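Notes pour l'exposé - Entretenir un robot à deux bras, côté réel et côté simulation
Atelier Plodis, passage à 30 minutes

Bonjour à tous ! Commencer par le bras, garder le logiciel pour la fin. Rappeler que chez Dukeo on entretient le robot et son modèle simulé avec la même fiche, et que ça nous a changé la vie.

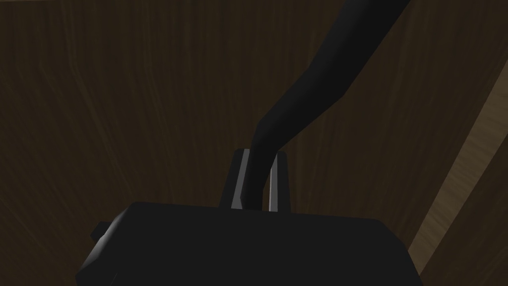
Mon sujet préféré, les mors ! Sur la fiche, ils passent avant tout le reste : jeu, parallélisme, état des garnitures. Dans le rendu, les garnitures gris clair se détachent bien des doigts noirs, et la pièce courbe passe entre les deux : c'est cette zone de contact qu'on règle en premier. Insister sur le frottement - une valeur trop généreuse en simulation masque un vrai défaut de serrage. Chez nous, 13 réglages par pince, tous notés dans Prendar.

Enchaîner sur le poignet. Reprise du zéro à chaque changement de pince, sans exception, même quand on est pressé (surtout là !). On compare ensuite la position lue à celle du modèle, et l'écart toléré est de 2 mm.

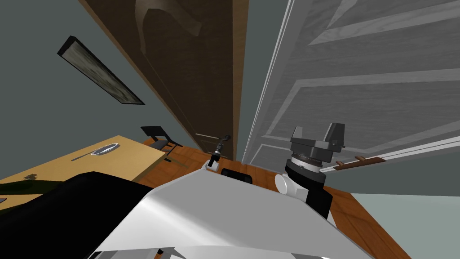

Si l'écart dépasse le seuil, on reprend depuis l'épaule, un axe après l'autre, un seul bras à la fois. Le script Šimek rejoue quelque 142 poses et sort la liste des axes douteux. Montrer la courbe de février, elle est superbe.

Laisser du temps pour les questions sur le couple de serrage.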